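Small drawers, big difference: a morning of sorting at Drellcombe

If you came to the August sorting morning at Drellcombe, thank you, it was a joy! If you missed it, this is the gist, because I have been boring everyone at home with it ever since.

The theme was little storage: trays, boards, and the sort of small wooden cabinet that sits on a worktop or a table and quietly swallows everything. Banafsheh Ghasemi led the first half and made a lovely case for choosing pieces with a proper handhold. A slot cut into a board costs you nothing in space, and it means you can lift or hang the thing without scrabbling at its edges. I went home and looked at my own boards (not a slot among them) with new eyes.
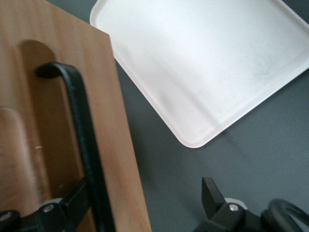
What should you use to look after a wooden board or cabinet top?

A soft cloth, barely damp, and then a dry one straight after. For boards that touch food, add a thin coat of food-safe oil when the grain starts to look dull, and leave it overnight before you wipe off the extra.

After the tea break Sânziana Lazăr took over with drawers, and this was the part I loved best. Her rule is to empty one drawer completely, put back only what you have used this month, and then stop. Do the second drawer another day! She likes a two-drawer cabinet for exactly this reason: the top one for things you reach for daily, the lower one for things you would miss but not before breakfast. She is also very fond of a bar handle, as you can get a whole hand round it when the drawer is full.

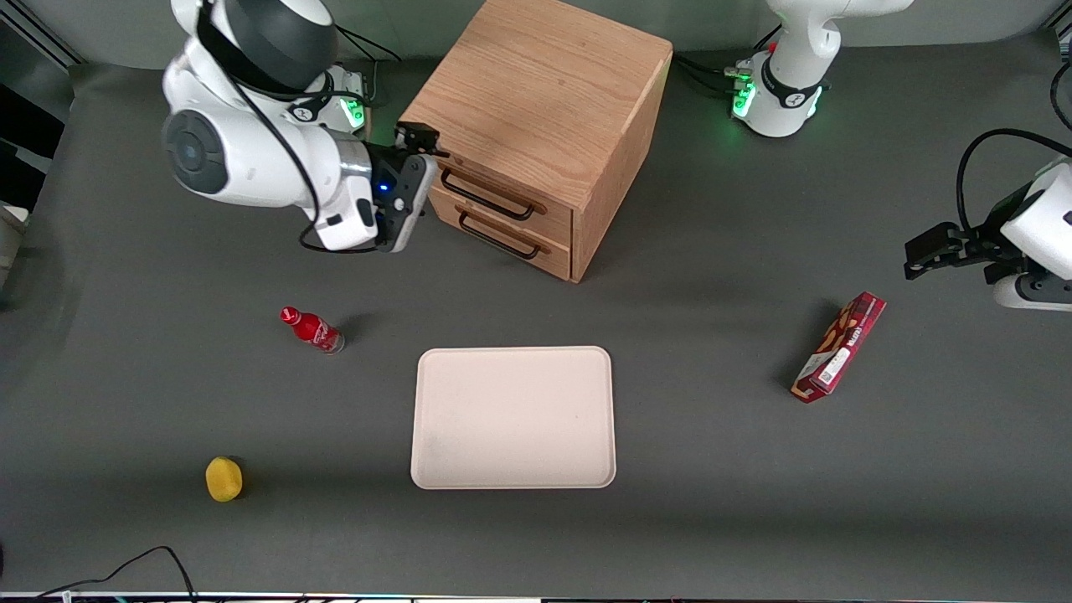 I tried it with the string, batteries and takeaway menus in our hall, and the top drawer took me less time than the kettle. The lower one is still waiting. One more tip from Sânziana, which I pass on with feeling: measure the inside of a drawer before you buy a tray for it. Mine was 300 mm across and the tray I had brought home so proudly was 400.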